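Tue 31 January

To: Kanokwan Kongkaew, Gendar small grants
From: Siriporn Onsri, Klinhom day centre
Progress report: shared kitchen and meals at home

The grant paid for the kitchen equipment, the cooking sessions and the printed cards. This report covers the period from the start of December to the end of January.

## Sessions

We planned one cooking session a week and held seven. The one before the new year holiday was cancelled and won't be replaced. Each session takes five people, as agreed, and runs from mid-morning until after lunch. Fongchan Nuchit leads them and Ratree Prasertsri helps with shopping and clearing up.

Across the period we served 173 lunches from the kitchen, counting the people who came only to eat. The most popular dish was the vegetable rice. The fish was less popular and we have dropped it for now.

Most people who come live alone and have a microwave at home but no proper cooker, or don't like using the one they have. For that reason we moved two of the sessions away from the hob altogether. Fongchan would like to do more of these. The recipes are short and people can repeat them the same evening.

## Recipe cards

50 sets of cards were printed by Fedis. The first proof had the type too small and we sent it back, which lost us a week. The second proof was fine. Sets are handed out at the end of a person's second session, and we still have a good number in the cupboard.

Three of the cards give timings that assume a more powerful oven than many people own. Ratree is testing these again and will write a correction slip. We don't intend to reprint.

## Equipment

The pans, chopping boards and storage tubs were bought in December from Grodness. One tub lid arrived cracked and was replaced without charge.

The microwave was the largest single item left on the list. We chose a plain model with the time buttons marked on the panel, as several people had told us they find dials hard to set. The labels along the top are small and some will not be able to read them. Sakda Srisuk is making a large-print sheet for the wall, with the door, the time buttons and the start button explained in order.
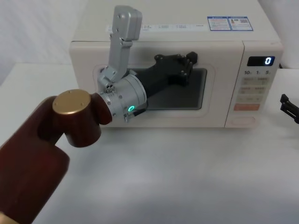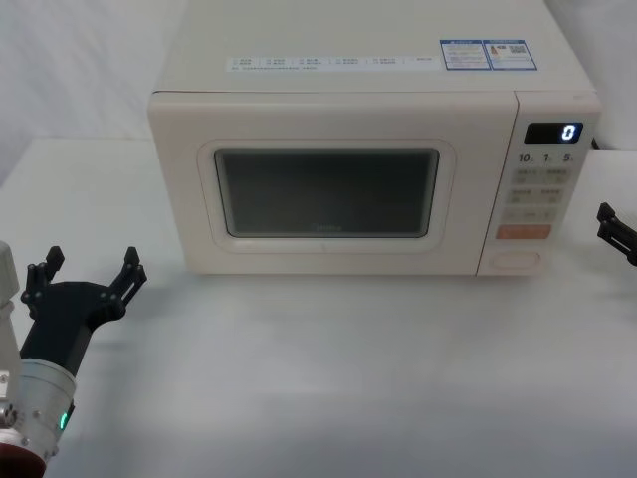
Sakda is also looking at raised stickers for the buttons people use most. They cost very little and can come out of the money for sundries.

## Spending

Equipment came in slightly under budget. Printing went slightly over – the second proof was charged for – and the two more or less cancel out. Food costs per session are higher than we put in the application, mainly cooking oil and eggs. We can manage this until the end of the grant if the numbers at lunch stay as they are. Receipts are in the folder sent separately.

## Next period

- Restart the weekly sessions, with every other one using the microwave only
- Finish the large-print sheet and the correction slip
- Ask people who have had the cards for a month which ones they have used
- Agree with you whether the unspent travel money can be moved to food

We would be grateful for an answer on the last point before the next order goes in. Fongchan is away next week, so please send any questions about the sessions to me.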